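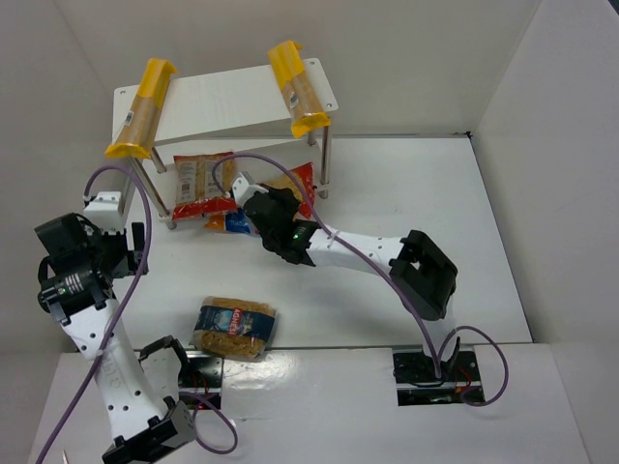

Two-tier shelf with packaged foods on a white work surface

Product Review: Brotent Landing Page Builder

Reviewed by Akosua Nartey, Digital Services
November 2, 2025

Brotent is a hosted tool for building landing pages and short sign-up forms. It is sold to small businesses that run paid search campaigns and want a separate page for each campaign without paying a developer every time. Our department tested the standard plan over a full campaign cycle beginning in February, using two client accounts that had agreed to take part. The purpose of this review is to advise member businesses on whether the product merits a subscription.

Setup

Creating an account took less time than expected. The user selects a page type, enters a business name and address, and uploads a logo. Brotent then produces a first draft with placeholder headings. The drafts are plain, and the default typeface is small on a phone. Both can be changed in the theme panel, although the panel is placed under Billing and Account, where few users would think to look for it.

Connecting an existing domain was more difficult. The written instructions cover three registrars only. Afonso Paiva, who handled the technical side of our test, had to contact support twice before the security certificate was issued. Support replied within one business day on both occasions and was courteous.

Editing

The editor works in fixed rows. A block may be moved up or down but may not be placed freely on the page. Designers may find this limiting. For an owner who edits a page twice a year, it prevents most layout errors. Text edits are saved automatically, and the previous 22 versions of a page can be restored from a side menu. We used this feature more often than we had planned.

Forms are the strongest part of the product. Required fields, consent boxes and confirmation messages are all set from one screen. A form may be shortened for mobile visitors while the desktop version remains complete. One of our test clients, a stationery shop in Drodville owned by Ermelinda Guerreiro, reduced its quote request form from nine fields to four. The shop received 31 completed requests during the test, compared with 22 during the campaign before it. The sample is small and the two campaigns did not run under identical conditions, so the result should be read with caution.

Split testing

Brotent allows two versions of a page to run side by side. Visitors are divided evenly, and the report shows views, form starts and completed forms. The report does not indicate whether a difference is large enough to be meaningful. A business with few visitors could easily choose a winner too soon. We would have liked to see a warning on screen, such as the one provided in Grelska, the tool our department used previously.

Reports can be exported as a spreadsheet. The export omits the traffic source, and we consider this a serious gap for anyone who must account for advertising costs.

Price

The standard plan costs $198 per year and covers 2000 page views per month. Pages stay online when the limit is passed, but split testing is suspended until the next billing period. There is no monthly option. Refunds are available during the first 31 days.

Assessment

We recommend Brotent for businesses that need a small number of simple pages and a dependable contact form. We do not recommend it for agencies managing several clients, as each client requires a separate login and the accounts cannot be grouped. Members who already subscribe to Grelska will find little reason to change unless the shorter mobile forms are important to them.

A review of Caldeira, which offers similar features with monthly billing, is being prepared by Teresa Frade. Questions concerning the present review may be sent to the Digital Services desk.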